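Demonstrations for pick-and-place of soft items: how many, and how varied?
Posted in Data Collection and Teleoperation

husau_lab
We are collecting teleoperated demonstrations on a two-arm mobile robot. The task is to pick up a pillow and put it on a seat. So far we have 400 episodes, all in one room, all with the same pillow and the same start pose. The policy trains without trouble and does well on held-out episodes from that set. Move the pillow a hand's width toward the bed and it reaches for the old position and closes on air.

Should we keep going to 1000 episodes in the same setup, or start over with more variation? Operator time is the limit. We have the room on Wednesday and then not again until February. Both grippers are simple parallel type, and the main view is from the head camera.

Tambunan
More data always helps. We did 1000 and it was fine. Also check your camera calibration.

Deirdre Mulligan
Don't record another 600 of the same thing. A policy that reaches for the old position has learned the trajectory and is mostly ignoring the view. More identical starts will reinforce that.

Keep the 400, but downsample them. On a similar task at Felmont we cut the fixed-start set to almost a quarter and lost nothing measurable. Then spend the session on variation, in this order:

1. Object start pose. Mark 11 positions on the floor with small tape, record several episodes at each, then remove the tape before the real collection so it doesn't become a cue.
2. Object state. Rotate it, flip it, crumple it. Soft items never land the same way twice, and a trim or ruffle changes what the fingers catch on.
3. Base pose. Shift the robot a little and turn it a few degrees between episodes.
4. Lighting, if there is time. Window glare in the head view is worth having in the set as long as the object stays visible.

Our floor-start episodes begin with the pillow right in front of the armchair and both arms already low.

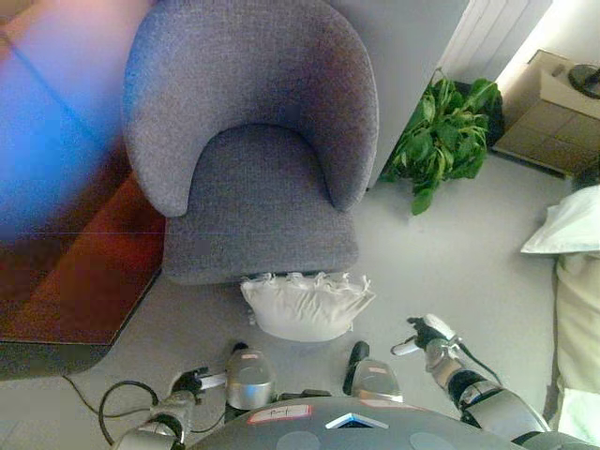
Include recoveries as well. If the operator misses the first grasp, keep recording and let them correct it. We used to discard those, and the policy had no idea what to do after a slip. Tag them so you can weight them later – we added 51 recovery episodes and that was enough to see a difference.

For evaluation, hold out whole positions. Random episodes from the same positions will tell you very little.

Dendatham
Agree with Deirdre on held-out positions. One addition: log the operator ID for each episode. Two of ours grasped from opposite sides and the policy averaged them into the middle of the pillow.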